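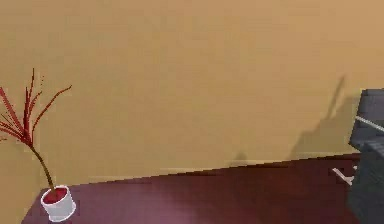 Weekend House Painter Wanted, Kanaan Neighborhood Homes

We're looking for a painter to join us at Kanaan, and we'd love to hear from you if you enjoy turning a tired old room into one that people want to sit down in again. The job is part time to begin with, Saturday plus one weekday of your choosing, and there is plenty of room for it to grow.

Kanaan looks after 284 rental homes on the streets between Bradusley Park and the Kornitz rail yard. Most of them are small, most of them are old, and nearly all of them have plaster that has been patched by somebody's uncle at one time or another. Between tenants we get a short window to go in, fix what needs fixing and paint. It's our favorite part of the whole business! A family opens the door to a clean, warm-colored living room and you can hear the kids running from one end to the other before the boxes are even in.

What you'd be doing

Mostly interior walls, ceilings and trim. You'd wash down, fill, sand, prime and paint, and you'd be the one who decides when a wall needs a third coat. We use flat and matte finishes in living rooms and bedrooms, usually in tans, ochres and soft creams, and something tougher in kitchens and baths. The colors come from a short house list, but tenants who sign for two years get to pick one wall in any shade they like, so expect a surprise now and then (last March it was a very bold eggplant, and it looked terrific).

You'd also do some stairwells and porches when the weather lets us. Ladder work goes up to the second floor. Anything higher goes to an outside crew.

Houses built before we had good records are tested for lead before you set foot in them with a sander. If a test comes back positive, a certified contractor takes that house and you move to the next one on the list.

Who we'd like to meet

Somebody who cuts a clean line along a ceiling without tape, or who wants badly to learn how. We've hired people with 20 years in the trade and people whose only experience was their own apartment, and both have worked out well. If you're newer, you'll spend your first weeks paired up with our lead painter, at full pay.

You should be comfortable on your feet all day, able to carry a five-gallon bucket up a flight of stairs, and friendly with neighbors who stop in to see how it's coming along. They will stop in. Some of them bring pie.

A driver's license helps a lot but we can work around it. The Plarnen bus stops at our shop door, and we can usually put you on a house you can walk to from there.

Pay and the practical stuff

Hours are 8 to 4:30 with a paid half hour for lunch. Pay is hourly and depends on experience; we'll give you the number on our first phone call, before you've spent any time on us. After 60 days you get paid sick time and a tool allowance. Brushes, rollers, drop cloths, masks and paint are all on us from day one. Bring your own favorite brush if you have one, everybody here does.

We've been doing this since 2000 and two of our current crew have been here nearly that long. We eat lunch together whenever the houses are close enough.

How to apply

Stop by the Kanaan shop on Plarnen Street any weekday morning, or leave a note in the mail slot with your name, a phone number and a good time to call. A résumé is welcome but not needed. Just tell us about a room you painted and what you would do differently next time. Photos are great if you've got them, and phone snapshots are fine.

We call everyone back, including the people we can't take on this time. If we both like the sound of it, the next step is a paid half day with the crew at one of the Bradusley houses, roller in hand. Wear old shoes.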